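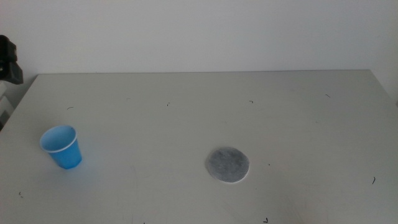 제5장 컵과 받침의 배치

5.1 적용 범위

이 장은 탕비실, 회의실, 소규모 객실의 상판 위에 컵 한 개와 받침 한 개를 놓는 작업을 다룬다. 쟁반 위의 배치, 다인용 식탁의 배치, 손잡이가 있는 잔의 방향 맞추기는 다음 장에서 다룬다. 여기서 말하는 컵은 손잡이가 없고 입구가 바닥보다 넓은 소형 컵이며, 받침은 두께가 얇고 평평한 원형 깔개를 가리킨다. 재질이 달라지면 취급 방법도 일부 달라지므로 해당 절에 따로 적는다.

이 장을 마친 학습자는 다음을 할 수 있어야 한다.
상판의 상태를 확인하고 작업 가능 여부를 판정한다.
컵의 안쪽과 입구 테두리에 손을 대지 않고 컵을 옮긴다.
받침의 중심과 컵 바닥의 중심을 허용 오차 안에서 맞춘다.
작업이 끝난 뒤 컵과 받침을 분리하여 각각의 보관 위치로 돌려놓는다.

5.2 용어

상판: 물건을 올려놓는 수평면. 책상, 탁자, 선반의 윗면을 모두 포함한다.
입구 테두리: 컵 윗부분의 가장자리. 말아서 마감한 것과 잘라낸 상태로 둔 것이 있다.
중심 오차: 받침의 중심과 컵 바닥의 중심 사이의 수평 거리.
대기 위치: 컵이 받침에 오르기 전에 놓이는 자리.
잔류물: 상판에 남은 섬유, 머리카락, 부스러기, 얼룩의 총칭. 긁힌 자국은 잔류물에 포함하지 않고 상판의 손상으로 따로 기록한다.

5.3 초기 배치

초기 배치에서는 컵과 받침을 서로 떨어뜨려 놓는다. 둘 사이의 간격은 컵을 쥔 손이 받침을 건드리지 않고 지나갈 수 있을 만큼 확보하며, 이 책의 실습에서는 30 cm를 기준으로 한다. 컵은 입구가 위를 향하도록 세우고, 받침은 전체가 상판에 닿도록 눕힌다. 받침이 휘어 있으면 그대로 쓰지 않고 교체한다.

컵과 받침 중 어느 쪽이 왼쪽에 오는지는 정하지 않는다. 다만 한 작업장 안에서는 같은 방향으로 통일하는 것이 점검에 유리하다. 색이 있는 컵은 흰 상판에서 윤곽이 쉽게 구별된다. 반면 회색 계열의 받침은 조명이 약하면 테두리를 알아보기 어려우므로 중심을 맞추기 전에 조명부터 조정한다. 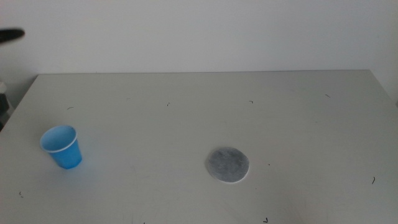 컵을 받침 위로 옮기는 대신 받침을 컵 밑으로 밀어 넣어도 되는가?

원칙적으로 컵을 들어 받침 위에 놓는다. 받침을 밀어 넣으려면 컵을 기울이거나 들어 올려야 하고, 그동안 받침이 상판을 쓸면서 잔류물을 컵 밑으로 끌고 들어간다. 컵이 비어 있을 때에도 같은 순서를 따른다.

5.4 상판의 점검

점검은 배치보다 먼저 한다. 밝은 색의 무광 상판에서는 짧고 어두운 섬유가 눈에 잘 띄지만, 옅은 얼룩과 가는 긁힘은 정면에서 내려다보면 놓치기 쉽다. 점검자는 상판의 앞쪽 모서리에서 시선을 낮추어 한 번, 옆쪽에서 한 번, 모두 2회 확인한다. 잔류물은 마른 천으로 한 방향으로 닦아 모은 뒤 들어낸다. 원을 그리며 닦으면 섬유가 천의 가장자리로 빠져나와 다시 상판에 남는다.

닦은 뒤에도 같은 자리에 자국이 남아 있으면 손상으로 판단한다. 손상은 위치와 모양을 점검표에 적고, 표면이 패였거나 들뜬 경우에만 해당 상판의 사용을 보류한다. 그 밖의 가는 긁힘은 컵의 안정에 영향을 주지 않는 것으로 본다.

선반과 수납칸의 바닥도 상판과 같은 기준으로 점검한다. 안쪽 구석은 손이 닿기 어려워 부스러기가 쌓이는 경우가 많다. 뒷면과 옆판이 바닥과 만나는 선을 따라 먼저 닦고, 이어서 넓은 면을 안쪽에서 바깥쪽으로 닦는다. 칸을 비운 상태에서 점검하는 것을 원칙으로 한다.
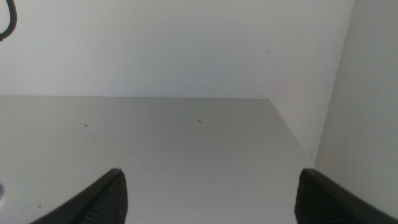
Alper Dağdelen

5.5 컵의 이동

컵은 옆면을 양쪽에서 마주 보는 두 점으로 잡는다. 잡는 높이는 컵의 중간보다 약간 위로 한다. 지나치게 낮게 잡으면 손가락이 상판에 걸리고, 테두리 가까이를 잡으면 입이 닿는 부분이 오염된다. 벽이 얇은 컵은 쥐는 힘에 따라 입구가 타원으로 변형된다. 변형이 보이기 시작하면 힘을 줄이고, 그래도 미끄러지면 잡는 위치를 낮춘다.

들어 올리는 높이는 컵 바닥이 상판에서 5 cm 떨어지는 정도로 충분하다. 높이 들수록 내려놓을 때의 충격이 커지고 중심 오차도 늘어난다. 이동 경로는 직선으로 하되, 받침 바로 위에서 일단 멈춘 다음 수직으로 내린다. 비스듬히 내리면 컵 바닥의 한쪽이 먼저 닿아 받침을 밀어내게 된다. 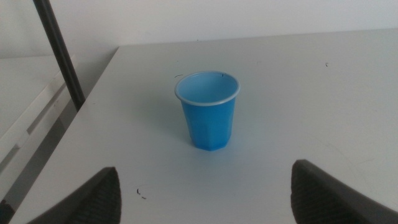

옆면이 여러 개의 평면으로 나뉜 컵은 마주 보는 두 평면을 잡는다. 모서리를 잡으면 접촉 면적이 줄어 컵이 돌아간다. 바닥이 다각형인 컵에서는 중심을 눈으로 가늠하기가 원형보다 어려우므로, 바닥의 마주 보는 두 변에서 받침 가장자리까지의 거리를 비교한다. 두 거리의 차이가 2 mm 이내이면 해당 방향의 중심이 맞은 것으로 본다. 이어서 직각 방향으로도 같은 비교를 한다.

5.6 실습 조건

실습은 두 사람이 한 조로 진행한다. 한 사람은 배치를 맡고 다른 한 사람은 점검표를 작성하며, 18회를 마치면 역할을 바꾼다. 컵은 비운 상태로 사용한다. 물을 담은 컵의 배치는 중심 오차가 안정된 뒤에 별도로 연습한다.

린이망스(Linimance) 교육실의 점검표를 쓰는 경우 상판 항목과 컵 항목의 순서가 이 책과 반대로 되어 있으므로, 상판 항목을 먼저 작성한 다음 컵 항목으로 넘어간다. 중심 오차는 컵에서 손을 뗀 뒤에 측정하고, 측정이 끝날 때까지 받침의 위치를 고치지 않는다.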